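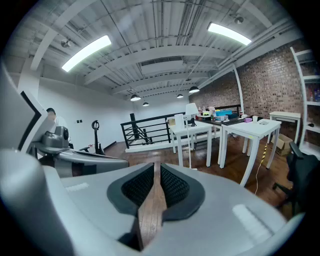 Progress report: conversion of the upper floor, Bonodgate
Reporting period to February 2023
Grant reference 129

1. Position at the end of the period

The upper floor is in use as a shared workroom. The ceiling, the lighting and the stair guarding are complete. Storage and acoustic work are outstanding and are dealt with in sections 5 and 6. No change to the agreed scope is requested in this report, apart from the transfer set out in section 7.

2. Ceiling and structure

The suspended ceiling proposed in the original application was dropped at design stage. The steel joists and beams have been left exposed and the ceiling painted white. Conduits and pipes run across it on the surface, and future circuits can be added without opening anything up.

Two coats were specified. A third was needed over the older steelwork, where rust marks came through the second. The contractor, Hasteck, carried this out within the fixed price. The brick on the right-hand wall was brushed down and sealed but not painted. The wall at the back left was made good and finished plain white.

3. Lighting

General light comes from long fluorescent fittings. These were retained from the previous fit-out, cleaned and given new tubes. Black dome pendants hang lower, in the middle of the room, and small spotlights are mounted on the ceiling.

The pendants are on their own circuit. Users have asked for them to be dimmable. The present drivers do not allow this and replacement has been priced at 2000 pounds. We do not recommend it in this phase.

4. Stair opening

The opening is enclosed by a black metal railing with horizontal bars, set on a white base ledge. The ledge stops small items rolling off the floor into the stairwell, a point raised by the ground floor tenant, Ninetus, before work began.

Building control accepted the railing for use by adults. Horizontal bars can be climbed, and the floor is therefore not offered for children's sessions. If the funder wishes these to be added later, infill panels will be required on all open sides. One quotation has been received and a second is awaited.

5. Floor and furniture

The brown wooden floor was kept. Loose boards were refixed and the whole area was resealed. Early wear is to be expected at the head of the stairs, and a second sealing of that area is planned for July.

The work tables are white. They were bought as a single lot through Gape, which also holds the spare feet and fixings. White tops were chosen to match the walls and to show dirt, so that they are wiped down between bookings. Marks from cutting knives have been reported on several of them. Cutting mats have been ordered, and the booking terms now require their use.

Storage is behind programme. The wall units were delivered with the wrong brackets and have been returned. Until they are refitted, users must carry materials up and down the stairs for each session — the most frequent complaint in the period.

6. Sound

Hard surfaces on every side make the room loud when more than one group is working. Readings taken before occupation were within the design target, but the room was then unfurnished and quiet. They will be repeated during a normal booking. Felt panels fixed between the joists are the preferred remedy, as they would leave the walls free. They would need to be kept clear of the light fittings and the pipework.

7. Budget

The sum of 3000 pounds set aside for the suspended ceiling has not been spent. We ask for approval to move it to the acoustic panels. All other lines are within their limits. The retention held against Hasteck is 40 per cent of the final stage payment and will be released once the snagging list is closed. Items still open on that list are:

Touching up paint at the foot of the white support column
Labelling of the lighting circuits
Sealing of one conduit entry above the brick wall

8. Next period

Refit the storage units
Repeat the sound readings in occupied conditions
Obtain the second quotation for infill panels
Issue revised booking terms to all regular users

A decision on the transfer in section 7 is needed before the panels can be ordered. The supplier's price is held until the end of the next reporting period.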